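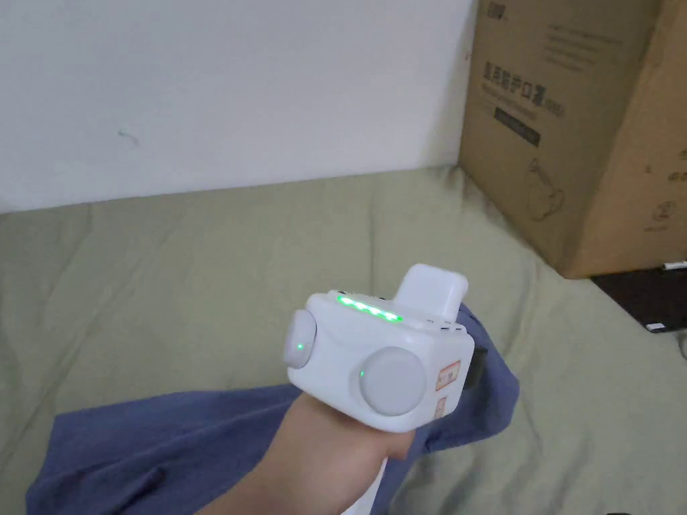 Kunden wrote back that shrinkage in a fitted sheet should always be judged at the corner pocket, and that a loss of length along the middle of the sheet tells a buyer very little. We had planned to measure only length and width. The pocket was added to the method after that reply.

June
By the Textile Care project group, Zisstead

The question for this project was whether repeated home washing changes the pocket depth of a cotton fitted sheet enough to affect how it sits on a mattress. Cotton yarn is stretched during weaving and finishing. In the wash the fibers swell, the tension is released and the fabric relaxes to a shorter length. Most of this happens early, and the lengthwise direction usually moves more than the crosswise one.

Two sheets were tested, one in plain weave and one in sateen, both bought from Sandilex. Each was washed seven times on the same warm cycle. The plain weave sheet was line dried and the sateen sheet was tumble dried on low. This was a mistake in planning, as it leaves weave and drying method mixed together in the results.

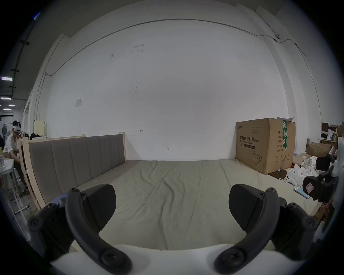

Pocket depth was taken from the corner seam fold to the outer edge of the hem, with the elastic held flat under a steel rule. Sheets were left to rest overnight before measuring. Creases were smoothed by hand and not ironed - pressing can stretch damp cotton back out and hide part of the change.

Results

The sateen sheet started with a pocket of 35 cm and finished at 34 cm. All of the loss was recorded after the first wash. The plain weave sheet showed no change that we could read with the rule. Its hem did pucker near the elastic, and this made later readings harder to repeat.
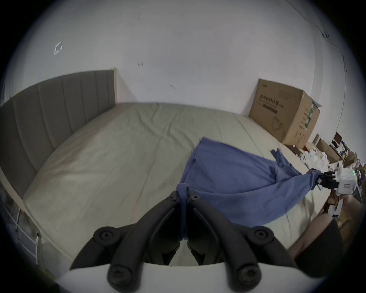 Puckering comes from the sewing thread and the cloth shrinking by different amounts. Kaczmarczyk, the course handbook we used for the method, suggests marking the measuring points with a colored stitch before the first wash. We used a laundry pen and the marks faded, so the last readings depend partly on where we judged the mark to have been.

Discussion

A loss of one centimeter at the pocket matters only when the mattress is already close to the limit, for example with a topper added. The elastic then sits on the side of the mattress and pulls up at the corners. A repeat of the test should use both drying methods on each weave and should record hem tension separately from depth.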